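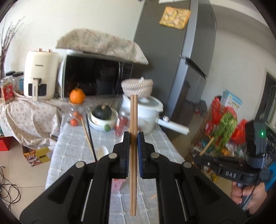
Materials for Everyday Products
Handout 5: Wood in small disposable and reusable goods
Module leader: Nerys Eynon

Read this before Friday's seminar. Sections 5.2 and 5.4 are needed for the coursework.

5.1 Scope

Handout 4 dealt with structural timber. The present one covers wood used in small sections: skewers, stirrers, spatulas, chopsticks, pegs and matches. The same material properties apply, but their order of importance changes. Stiffness along the grain matters more than strength, and surface finish matters more than either when the item goes in the mouth.

5.2 Grain direction

Wood is much stiffer and stronger along the grain than across it. In a thin stick the grain should run parallel to the long axis. Where it runs at an angle, the slope of grain is given as a ratio, for example 1 in 10, meaning a deviation of one unit across for every ten along. Bending strength falls quickly as the slope steepens, and failure takes the form of a long diagonal split.

For a simply supported stick with a central load F, span L, width b and depth d, the maximum bending stress is

stress = 3FL / 2bd^2

Note that depth is squared. Halving the depth at constant width raises the stress by a factor of four. Students lost marks on this in December by treating b and d as interchangeable.

For a round section of diameter D the expression becomes

stress = 8FL / (pi D^3)

A tapered stick must be checked at more than one point, as the largest moment and the smallest section need not coincide.

5.3 Moisture

Wood takes up and gives off water until it is in balance with the surrounding air. Below the fibre saturation point, a change in moisture content brings a change in size, small along the grain and larger across it. Tangential movement is usually greater than radial movement, so a round stick dries slightly oval. Uneven drying causes bow. Sticks cut from close to the pith are the worst affected.

5.4 Worked example

A square stick has a side of 6 mm and is tested over a span of 120 mm. It breaks at a central load of 36 N.

stress = (3 x 36 x 120) / (2 x 6 x 36) = 30 N/mm^2

The second 36 in the working is d^2, not the load. Label your terms.

Repeat the calculation for a span of 90 mm, then state which assumption becomes doubtful as the span is shortened further.

5.5 Finishing

Small goods are commonly tumbled to remove loose fibres. Oils and waxes slow the uptake of water but do not stop it. Lacquer gives a better barrier until it chips - after that, water enters at the damage and the film lifts from the edges.

Reading: Villaseñor, T., course reader, pp. 277 onwards. The table on p. 369 is optional.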